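Support ticket: Putine belt kit, band curves to the left and pattern gets longer
Status: Closed
Submitted by: Heino Kļaviņa
Product: Putine belt kit with Vusden band loom
Category: Weaving and patterned bands

First message

Good evening. I bought the Putine kit from Sirness in November and I have a problem with it which I can not solve alone. English is my third language, so please ask if something is unclear.

The belt is the usual kind, white linen ground with a red wool pattern in the centre and a green border on both edges. The pattern has 31 pattern threads. The first hand's width is good. After that the band starts to curve to the left when I lay it flat, and the diamonds become longer than they are wide. By the third repeat they look like fish.

I have followed the booklet, page by page. The warp was wound in one sitting and I did not change the order of colours. I checked the order again against the card and it agrees.

Reply from Sirness support

Hello Heino, thank you for the clear report. Please tell us:

Is the wool the one from the kit, or another?
Do you beat with the shuttle edge or with a separate knife?
Does the curve stay when the band has rested off tension overnight?
Are all the heddles the same length when you pull them straight?

Please do not cut the warp yet. Most of these can be saved.

Second message

Thank you. The linen is from the kit. The wool is not. The red in the kit was more orange than my grandmother's belt, so I changed it for a two-ply from Ozoliņš in a darker red. I am sorry, I should have written this the first time. It is the same thickness when I wrap both around a ruler.

I beat with a birch knife, not with the shuttle. I took off the tension on Monday evening and looked in the morning. The curve was smaller but still there, and the diamonds did not get shorter at all.

The heddles I have measured against a nail in a board. All are equal except one near the left border, which is shorter by the thickness of a knot. I think I tied it at night.

Troubleshooting log

I write here what I did, in order, so that the next person can use it.

Step 1. Retied the short heddle.
I tied a new heddle around the nail board and cut away the old one only when the new one was already around its thread. Wove one repeat. The left border became more even, but the band still curved a little. The diamonds were long as before.

Step 2. Beat harder.
I gave a second beat after changing the shed. The diamonds came nearer to the right shape. My wrist did not like it, and the linen weft began to show at the edges as small loops. I went back to one beat.

Step 3. Thinner weft.
I used one strand of linen for weft where before I had it double. This helped the diamonds more than anything until now. The booklet says "linen weft" and does not say single or double. I ask that this is written more clearly.

Step 4. Compared tension of linen and wool.
Support asked me to press with one finger on the ground threads and then on the pattern threads, in the middle between the peg and the heddles. The linen was hard like a string of a kokle. The wool was soft. On the left side the wool was softer than on the right, and the band was turning in this direction.

Reply from Sirness support

Your step 4 is the important one. The Ozoliņš wool has more stretch than the kit wool, even when the thickness is the same. It lets go during weaving while the linen does not, and on the Vusden all the threads share one peg, so the peg can not correct it for you.

Please lift the pattern threads off the end peg as a group, comb them straight with your fingers, and let them hang over the back bar with a weight of 300 grams. Leave the linen on the peg. Weave two repeats and tell us the result.

Step 5. Separate weight for the pattern threads.
I used a small cloth bag with dry peas and weighed it on the kitchen scale. The first try was bad, because I had tied the bag to the threads with a slip knot and it went down in the middle of a row. With a lark's head on a short stick it holds. I wove two repeats. The edge lies straight against the ruler and the diamonds are as wide as they are long.

One remark: the bag must be moved back every time I advance the band, otherwise it sits on the floor and weighs nothing.

Attachments
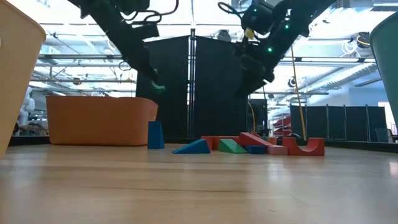 Toy blocks on the table top.
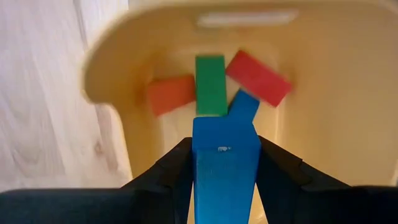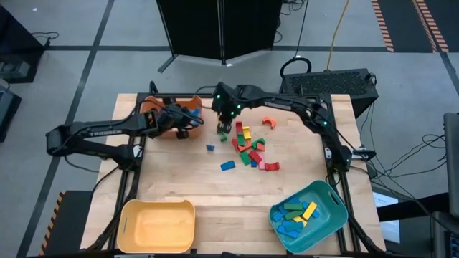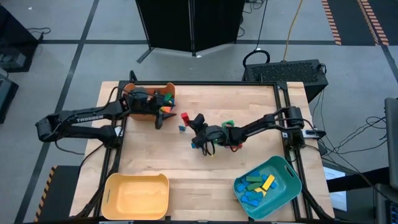

Resolution

Cause: stretchy replacement wool on the same peg as linen, together with one short heddle and a doubled weft.
Fix: new heddle, single linen weft, pattern threads weighted separately over the back bar.
Sirness will add "single strand" to the weft line in the Putine booklet.

Last message

I will leave the curved part in the belt. It is at the beginning, where the fringe is, and it goes under when the belt is wrapped. For the second belt I will wind the wool on its own stick from the start. If you have a card for the narrower version without the green border, please send it to the same address.

Ticket closed by customer.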